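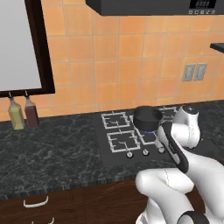

Orange tile, pale grout, over-the-range unit up top. Render.

Paloma Whitfield
Thread on grout joints behind a cooktop. Width, type, color, sealing, and the layout math that most tile calculators get wrong. Long, mute if you don't care.

Paloma Whitfield
Joint width first. The joint has to absorb the size variation between tiles. Pressed ceramic varies from box to box, and the usual rule is that the joint should be at least three times the difference between the largest and smallest tile in the lot. Measure a sample from every box with calipers. A tape is too coarse for this.

Paloma Whitfield
My current job is a range wall in Berisha ceramic, matte. 93 tiles delivered. Spread between the largest and smallest was 0.6 mm, so the minimum joint is 1.8 mm. I'm using 2 mm spacers. The tile itself measures 200 mm nominal, 199.4 on the small end.

Paloma Whitfield
Layout math. A calculator that divides wall width by tile width ignores the joints. Use module size, tile plus one joint. Mine is 202 mm. Wall is 2,640 mm between the side cabinets. 2,640 divided by 202 is 13.07, so 13 modules with 14 mm left over. A 14 mm sliver at one end looks terrible and is hard to cut without chipping.

Paloma Whitfield
Fix: drop one full tile and split the remainder. 12 full tiles and two equal cuts of about 107 mm, one at each end. Just over half a tile, which is where you want a cut to land. Always work this out dry, with a story stick, before you open the thinset.

Paloma Whitfield
Vertical is less forgiving. Countertops are rarely level over a long run. Find the high point of the counter, mark one module above it less the gap for caulk, and run a laser line there. Scribe the bottom row to the counter if it drops more than a joint width. Mine was off 3 mm from left to right, so the bottom row got trimmed.

Paloma Whitfield
Height behind the cooktop on this wall is 593 mm from counter to the underside of the appliance. That's two full modules and 189 mm over. The top row is a cut of 187 or so and the cut edge disappears under the appliance. Check the installation manual for the minimum clearance your appliance wants before you tile. It differs by model and by fuel.

Paloma Whitfield
Grout type. Three realistic choices for a kitchen wall.
Unsanded cement: fine for joints under 3 mm, cheap, stains.
Sanded cement: for 3 mm and up. It will scratch a soft glaze.
Epoxy: any width, very low absorption, twice the labor, short pot life.
I used Zandetti epoxy directly behind the burners on the last two kitchens. On this one I'm using it on the whole wall.

Paloma Whitfield
Reason for going all the way across: two grout types in the same nominal color never match. I tried it once with a seam at the edge of the cooktop. You could see the line from the hallway.

Paloma Whitfield
Color. Wet grout is darker than cured cement grout. Epoxy shifts much less. Either way, make a sample board: four tiles on scrap backer, grouted, left alone for three days, then set upright against the real wall and looked at under the real lights. A color chip held in your hand tells you very little about a joint 2 mm wide.

Paloma Whitfield
With warm tile (peach, terracotta, tangerine) a pale joint makes the grid read strongly. A joint close to the tile color flattens it. Pale joints also show every lippage error and every crooked line. If your spacing is sloppy, go closer to the tile color.

Paloma Whitfield
Temperature. Open time for the epoxy I have is 45 minutes at room temperature and it falls off quickly in a hot kitchen. I mix half units. In January I had the opposite problem, an unheated house, and the haze took until the next morning to firm up enough to buff.

Paloma Whitfield
Cleanup with epoxy. First wash at 15 to 20 minutes, white pad, very little water. Second wash 30 minutes after that with a clean sponge and fresh water. Change the water far more often than you think you need to. Cured haze on a matte glaze is close to permanent.

Paloma Whitfield
Change of plane. Where tile meets counter, and in inside corners: no grout. Use a color-matched sealant, silicone or siliconized acrylic. Counter and wall move separately and rigid grout in that joint will crack. Stone counters included. Grundov makes a matched tube for most of the colors I use, and their sanded texture version hides next to cement grout quite well.

Paloma Whitfield
Sealing. Epoxy doesn't need it. Cement grout does, after full cure, and again whenever a drop of water darkens the joint instead of beading. Glazed tile doesn't take sealer. Wipe it off the face before it dries.

Paloma Whitfield
Tools, since I'll get asked. Amby hard rubber float, the narrow one. Digital calipers. Cross-line laser. A wet saw for the straight cuts and a diamond hole saw for pipe. Outlet boxes get box extenders so the device sits flush with the tile face.

Paloma Whitfield
Correction to the layout post: 12 full tiles and two cuts have 13 joints between them, plus a 2 mm gap at each cabinet. So 2,640 minus 2,400 minus 26 minus 4 leaves 210, and the cuts are 105 mm each. Use 105.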